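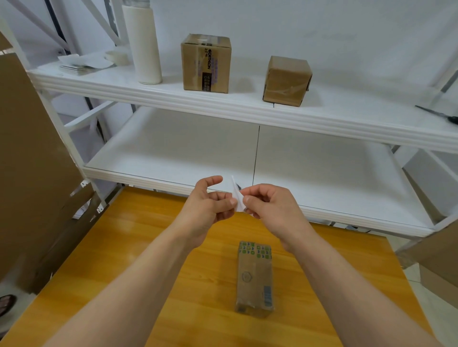 *Folding the note, with the kraft paper parcel waiting its turn.*

I have reached the age where a fresh roll of tape makes my whole Wednesday, and I'm fine with that!

This week was parcel week. Skye Leckie moved to Treltholm in June, and ever since then we've been mailing each other little things (tea, seeds, a truly awful keyring) with a handwritten note tucked in every time. The note is my favorite part. I write it first thing, before I've even picked a box, and then I fold it down small and press the creases hard with my thumbs so it slides in flat against the side. Plain white paper, nothing fancy. I used to buy cards, but I write too much for a card and always ended up going around the edges in tiny letters.

The shelf behind the table has turned into my packing station and I love it so much. Masking tape, scissors, a little stack of papers and cards, all up top where I can grab them without getting out of my chair. Boxes get saved too! There's a DECATHLON one up there, and I've been leaning big sheets of cardboard against the side of the shelves, because one good sheet cuts down into so many dividers and corner pads. Ruairi Cairns taught me to score it with the closed tip of the scissors before bending, and my folds have been crisp ever since.

I'm keeping the lower shelf clear for now. The plan is to line up finished parcels there, addressed and ready, so I can do one trip to the post office on Plusmont instead of 2 or 3 silly ones.

Oh, and weigh things before you seal them. My last parcel came in at 300 grams on the kitchen scale and I was so pleased, and then I remembered the jam. 700 with the jam. Tape off, jam in, tape back on, and a fair bit of muttering.

Next up is a birthday box for Skye's niece, who is turning 9 and wants "anything with frogs." If you know where to find good frog stickers, please tell me in the comments!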